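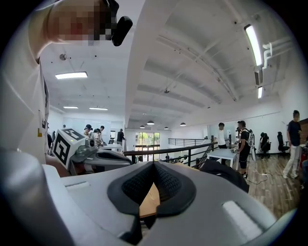 What does it mean when an ad says 80 percent of users slept better?

Usually it means that 80 percent of the people who answered one particular question, asked by someone the seller was paying, picked one of the answers the seller hoped for. Whether they slept better is a separate matter, and the ad almost never has the information to settle it.

Reading Survey Claims
Notes for session 3
Dwight Sawatzky
Monday, August 17, 2020

Read these before class and bring the Plarkine leaflet with you. If you lost yours, share with someone. We will spend most of the hour on it.

The claim

Plarkine is a sleep tea. The leaflet says "80% of users reported better sleep" in large type on the front. On the back, in gray type, it says the survey was run by Statar and that 900 customers were invited to take part. There is a second line about a sleep diary kept by 16 people. That is everything the company gives us. I wrote to ask for the questionnaire and got a coupon.

I don't claim the tea does nothing. I have no idea what the tea does, and after reading the leaflet four or five times I still have no idea.

Who got asked

The survey went to customers. People who tried one cup, hated it and never bought a box were not on the list. Neither were people who looked at the price and went home. Anyone still on a customer list has already voted for the product once with a credit card, and people don't like to say they wasted money.

Some of you will object that the company can only write to people it has addresses for. True, and it's a fine excuse for doing the survey that way. It doesn't help the number.

Who answered

"900 customers were invited." Read the verb again. Invited is the word you use when you'd prefer to leave out how many came. If nearly all of them answered, I would expect the leaflet to say so in letters as big as the 80.

Say that only a small share wrote back. Which ones? People with strong feelings, people who like filling in forms, people who wanted whatever was offered for taking part. We can guess at which way each group leans, but guessing is all it would be. When you see a percentage with no base under it, write "of what?" in the margin and leave it there until you find out. I want to see that in the margins of your homework.

What they were asked

The word "reported" carries a lot of weight in that sentence. Compare these possible questions:

Has your sleep been worse, the same, or better since you started drinking the tea?
How much has the tea improved your sleep: a little, somewhat, or a great deal?
Do you agree that a warm drink at night helps you sleep better?

All of them could end up as "better sleep" on a leaflet. The second one has no way to say no. The third hardly asks about the product. The first is decent, though it still leans on memory, and people are poor judges of how they slept last month compared with the month before. Most of us remember a couple of bad nights and build the rest around them.

Then there is the middle answer. If a form offers "slightly better" and someone ticks it to be polite, that person counts the same as someone whose nights really changed.

Compared with what

Suppose every step above was done well. People start taking a sleep tea when their sleep is bad. Bad stretches tend to end without any help: the deadline passes, the baby gets older, the heat breaks. Ask again a few weeks later and a good many will be doing better, tea or no tea. The usual name for part of this is regression to the mean. You will meet it again in the session on school test scores, and you will probably be tired of it by the end of the course.

Add the fact that a person making tea at night is not doing something else. They may be off the phone. They may have swapped it for a beer. A fair test needs a second group doing everything the same with some other warm drink. The leaflet mentions no such group. I assume there wasn't one, and I'd be glad to be corrected.

The 16 diaries

The back of the leaflet says the diary results "support the 80% figure." Try the arithmetic. Twelve out of 16 is 75 percent. Thirteen out of 16 is a little over 81. No whole number of people out of 16 comes to exactly 80. So either somebody rounded, or some diaries were dropped (12 out of 15 does give 80), or "support" means "came out sort of near." Any of these might be innocent. The reader should have been told which.

Also, with a group that small, one person changing her mind moves the result by more than six points. Don't hang much on it in either direction.

A word about the name on the label

Students often relax when they see that an outside firm ran the survey. Statar may be careful people. They were still paid by the seller, and the seller chose which result to print. Nothing on the leaflet says how many questions were on the form. If there were a dozen and we're shown the best one, the best one will look good even when the whole set is mush. The same goes for the Atus pillow ad from last week, where the claim about neck pain was quoted and the one about snoring had quietly gone missing from the later version.

Li-hua Tsao thinks I'm too hard on paid surveys and will say so in class. Her point is that a company has to learn about its customers somehow, and that a biased survey can still be useful inside the company, where people know how it was done. I agree with most of that. My quarrel is with putting it on the front of the box.

When I would believe it

I'd take the claim seriously if I could see the full wording of the question, the number who answered, a comparison group, and a plan written down before the results came in. I'd settle for the first two in an ordinary ad. You will find that even those are rare, and you shouldn't fill in the blanks kindly just because the product seems harmless.

Be fair about it, though. A badly supported claim can be true. "They haven't shown it" and "it's false" are different sentences, and I mark down papers that mix them up.

Homework

Find one percentage in an ad, a news story or on a package. Write one page on who was asked, who answered, what the question was, and what the result is being compared with. Where you can't find out, say so and say where you looked. Please don't use toothpaste. I have read enough about toothpaste.

Papers go in the box outside Royer Hall office, stapled.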